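Jodex Opens Shared Work Floor at Scanlon Building

Office furnishing company Jodex has completed the fit-out of a shared work floor at the Scanlon building, with space open to tenants from February.

The floor covers 1368 square meters and has room for 53 tenant firms. Jodex supplied the tables, partition walls and storage, and laid striped gray carpet across the meeting areas. Carpet work was carried out by Zisex.

Small meeting spots are set up with round tables from the Grotument range. The tables have a white marble top with gray veining and a gold-colored metal base. Plain white partition walls separate the spots from the desks.

Each firm also receives gray plastic baskets for papers, cables and other small items, so that tables can be cleared at the end of a booking. The baskets are open at the top and can be carried from one table to the next.

Jodex has set aside 3000 baskets for this and later projects. Tenants can order more through the front desk, which is open from 8 a.m.

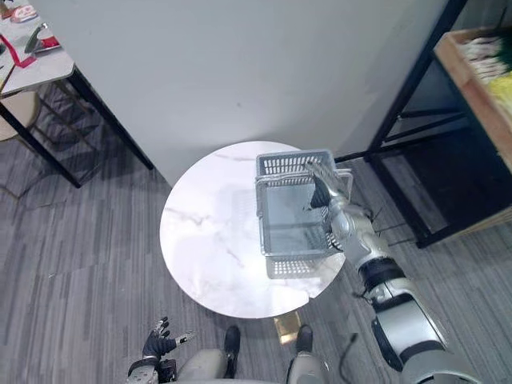
Round marble-topped table and gray storage basket on striped carpet.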